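4.2 Task set and recording of practice runs

The second half of the module was given over to simulated pick-and-place work. Students had spent the first weeks on joint limits, frames of reference and simple motion planning, mostly on paper and in short scripts. From this point on they worked in pairs at the lab machines, using the Jendico simulator with the arm model supplied by the department. Each pair kept the same scene file for the rest of the term, so that changes in their results could be put down to changes in their controller and not to a new layout.

The base task was to approach an object on a table top, close the gripper on it, lift it clear and hold it. Object positions and headings were drawn at random at the start of each run. Pairs could choose the order in which they dealt with the objects, and most left the cylinders until last. A box offers two flat faces to the fingers and tends to square itself up as they close. A drinks can lying on its side does not, and if the fingers meet it above or below the middle it is pushed away or squeezed out.

A run was scored as a success if the object stayed in the gripper for the full hold period after the lift. Contact alone did not count. We had first planned to score the approach and the grasp separately, but in the pilot term markers disagreed too often on where one ended and the other began, and the single measure was kept. Each pair had to hand in 80 scored runs, together with the log file and a wrist camera view for any run they wished to discuss in their report. Figure 3 is taken from one of these submissions.
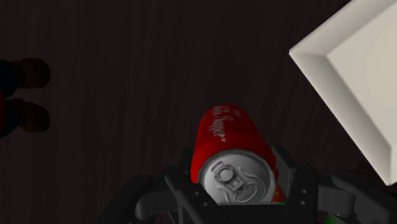

Figure 3. Wrist camera view from a student run in the simulator, with a red drinks can on its side between the gripper fingers.

Danish Gondal wrote in the module forum that the 80 runs were fine but the scoring was too harsh on cylinders, as his pair could get the fingers to the right place nearly every time and still lose the can on the lift, and all of that went down as zero. He asked whether a near miss could be given half a mark. Several others agreed with him. The reply from Sohail Zaidi was that losing the can on the lift was the part worth writing up, and that a half mark would have let him skip it. The scoring was left as it was, but the report template was changed to include a heading for failed lifts.

The exchange affected how pairs used their remaining lab time. Before it, most had been adjusting the approach path, as this was what the lectures had covered. Afterwards more of them looked at finger closing speed and at the height at which the gripper stopped above the table. Two settings accounted for most of the changes we found in the submitted code: the closing speed and the friction value the planner assumed for the object surface. The second of these was a guess in almost every case. Students were told they could read the true value from the scene file if they wished, and few did.

4.3 Data collected

Across the cohort we received 541 log files for the cylinder task that could be read without repair. Files were left out where the run had been stopped by hand or where the random seed was missing, as such runs could not be replayed. The replays were done on a single machine at Cetbridge with the same simulator build the students had used. Where a replay gave a different outcome from the log, we kept the replayed result and noted the mismatch.

For the comparison in Section 5 we used the first 500 of these files in order of submission. The rest came from pairs who had been given extra time and a later version of the planner, and mixing the two would have made the figures hard to read.

We also kept the written reports. These were marked by two people using the ordinary module scheme, and the marks were not changed for the purposes of this study. Students were asked at the start of term whether their work could be used, and reports from those who declined were removed before any reading took place.

One limit should be stated here. The simulator treats every object as rigid, so a can does not dent however hard it is gripped. Some pairs found this out early and set the closing force to its upper limit, which raised their score and would not be a sensible choice on the real arm in the Moodley lab. We did not mark this down, but those runs are flagged in the tables that follow.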